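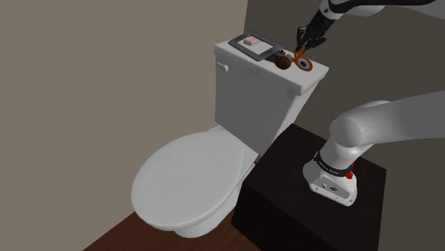 Figure 4.1 - Bathroom scene in the simulator: arm based on the cabinet, gripper at the scissors on the tank lid.

4 Working safely over raised surfaces in small rooms

This section covers tasks where the arm picks up or moves small items on a raised surface beside or behind a fixture, such as a toilet tank lid, a basin edge or a narrow shelf. Follow it in the Wedow simulator first, then again on the real arm. The rules are the same in both. A task that breaks a rule in simulation must not be moved to hardware, even if it finishes.

Read Section 3 (Joint limits and stops) before you start. Speed and reach settings in this section replace the general ones in Section 3 only while a small-room task is loaded.

4.1 Who does what

Each small-room task has an author and a checker. They must be two different people. The author builds the scene, sets the limits and records the runs. The checker goes through the log and either signs the task off or sends it back.

Sign-off for the bathroom set is held by Marietjie Zwane. If she is away, send the task to Rommel Cruzado. Do not sign off your own task under someone else's login.

4.2 Before you load the scene

1. Open the task file and check that the room type is set to SMALL. The default is OPEN, and it does not apply wall limits.

2. Check the mounting surface. The base must sit fully on a flat, level top. No part of the base plate may hang over an edge.

3. Enter the height of the mounting surface and the height of the work surface separately. They are often different. In Figure 4.1 the cabinet top is lower than the tank lid, so the arm has to come up and over before it can reach down.

4. Mark every wall within reach as a hard limit. In a corner, mark both walls.

5. Mark fixed furniture and fittings as hard limits as well. For a toilet this means the tank, the closed lid, the bowl and the flush handle. The handle needs its own box. If you draw one box round the tank body only, the handle is left outside it and the planner will treat that space as free.

6. List the loose items. Give each one a name, a handling class (see 4.4) and a note saying whether it may be moved.

Note: The lid of a tank usually sticks out past the tank walls. Measure or model the lid, and use its outer edge for the limit.

4.3 Speed, force and clearance

Set the following values for all small-room tasks.

Approach height above the tallest loose item: 300 mm
Pause at approach height: 500 ms
Wait after an emergency stop before reset is allowed: 1000 ms
Highest grip force for class B items: 17 N

These are the site values for Flevia and Nelen. If you work at another site, use the values on your own site sheet where they are stricter. Where they are looser, keep ours.

Some low-ceilinged rooms do not leave space for the full approach height. In that case you may lower it, but you must write the new value and the ceiling height in the task notes, and the checker must see both. Do not lower the approach height to save time.

CAUTION: The elbow is the part most likely to hit something in a small room. People watch the gripper, and the elbow swings out behind it. Run every new path once with the elbow trace turned on.

4.4 Handling classes

Class A - soft or light items with no sharp parts. Soap, a cloth, an empty pouch. Standard grip.

Class B - items that can roll, tip or slide. Rolls of tape, round containers, bottles. Reduced grip force. The arm must hold still for the full pause before it lets go.

Class C - items with a blade or point. Scissors, razors, tweezers. All the rules in 4.5 apply.

Class D - glass, and anything holding liquid. Not allowed in this task set.

If an item fits two classes, use the later letter. A dish with soap in it counts as two items. Name both, and say in the notes whether they are to be moved together or one at a time.

If you cannot tell what an item is from the model, do not guess its class. Ask whoever made it. For the items in the standard bathroom set, that is Ngọc Hứa.

4.5 Rules for class C items

1. Scissors must be closed before the run starts. The task must not ask the arm to open or close them.

2. Grip by the handles only. Set the blade side as a no-touch zone.

3. The blades must point away from the side where a person would stand. If the item is standing partly upright, the path must bring it to a steady hold before any sideways move.

4. Never carry a class C item over the place where the operator reaches in. In most bathroom scenes this is the space in front of the bowl.

5. Move one class C item at a time. If another item touches or overlaps it, plan for both. Scissors leaning on a roll of tape, for example, can pull the roll with them when they are lifted. Either shift the neighbouring item first or lift straight up at the lowest speed setting.

6. If the item slips, stop. Do not let the recovery routine try to catch it. Recovery must be switched off for the whole of a class C task.

WARNING: In simulation a dropped pair of scissors costs nothing, and it is easy to get used to that. Log every drop as an incident. Three drops in one set of runs means the task goes back to the author, whatever the success rate.

4.6 Running the task in simulation

1. Load the scene and let it settle. Loose items may shift slightly as the physics starts. Wait until the status line reads STABLE.

2. Save the start positions.

3. Move the arm to its approach height and hold. Check from at least two views that the gripper is clear of every item it is not meant to touch. One view is not enough, as items near the front edge of a lid can hide the gap between them.

4. Start the run. Keep a hand on the stop key, as you would with the real arm. This is a site rule and it applies to simulation too.

5. When the run ends, compare the end positions with the saved ones. Any item marked "do not move" that has shifted more than the allowed amount is a fail.

6. Change the start positions using the built-in spread and repeat. Do not pick the layouts by hand.

Note: If the gripper closes round an item and the view does not show clear contact, check the contact list in the log. Fingers can look closed on an item when they are only next to it.

4.7 Moving to the real arm

Do not begin this step until the checker has signed the task off.

1. Confirm that the base is fixed to the mounting surface with all four clamps. A free-standing cabinet must also be fixed to the wall or floor. An arm at full stretch can pull a light cabinet forward.

2. Keep the area dry. Turn off the water to the fixture and put the lid down. Neither the base nor its ports may be placed where water could reach them.

3. Check that you can reach the stop control without leaning past the arm. If you have to lean, move the control.

4. For class C tasks, do the first runs with blunt practice scissors of the same size and weight. Noboru Miyazaki keeps the practice set at Uysal and will send it on request.

5. Run at the lowest speed setting until the checker agrees to raise it.

6. No one may be in the room while the arm is moving. If the room is too small for the operator to stand outside the marked reach, operate from the doorway with the door fixed open.

CAUTION: Do not reach over the tank lid to straighten an item during a pause. A pause is not a stop. Press stop, wait for the reset delay to pass, then reach in.

4.8 Records

Keep these for every small-room task:

- the task file, with both surface heights filled in
- the item list with handling classes
- the elbow trace from the first run
- the full run log, including failed and stopped runs
- the sign-off entry, with the checker's name

Failed runs must not be deleted or left out of the totals. If a run failed through an error in the scene, such as an item that started inside the lid, mark it SCENE FAULT and keep it.

Send questions about records to Bianca Pîrvu. The wording of 4.5 was last changed on 17 February 2026. Tasks signed off before then must be checked against the new wording before they are run again on hardware.

Continue to Section 5 (Drawers and hinged doors).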